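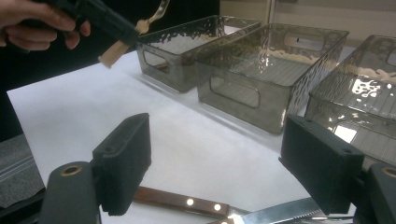
Recordatorios y esquelas: cómo guardar los papeles de la familia

¡Qué gusto da abrir una caja y encontrar a la bisabuela en orden! Llevo desde septiembre con los recordatorios, esquelas y tarjetas de pésame de tres generaciones, y estos son los trucos que mejor me funcionan.

Recortes de periódico
Primero, una fotocopia en papel sin ácido (el papel de prensa amarillea enseguida). El original va aparte, en su funda, para que no manche lo demás. Fuera clips, gomas y celo — ¡sobre todo el celo!

Tarjetas y estampas
De pie, como fichas, y por apellido. Escribe a lápiz en el dorso quién era y qué parentesco tenía, con letra pequeña. Si hay varias iguales, quédate con dos y reparte el resto entre los primos, que les hace una ilusión tremenda.

Cintas de coronas
Se enrollan sin apretar sobre un tubo forrado con papel de seda. Nada de plancha si llevan letras doradas.

Libro de firmas
Tumbado, nunca de canto. El nuestro tiene 200 firmas y lo escaneé en una tarde, a 800 ppp las páginas con tinta floja.

Dónde guardarlo
Un armario interior, lejos de la cocina y del trastero. Mete una hoja con el índice en cada caja y manda otra copia a algún hermano.

Me queda por clasificar el sobre de telegramas, unos 526. ¡Ya os contaré!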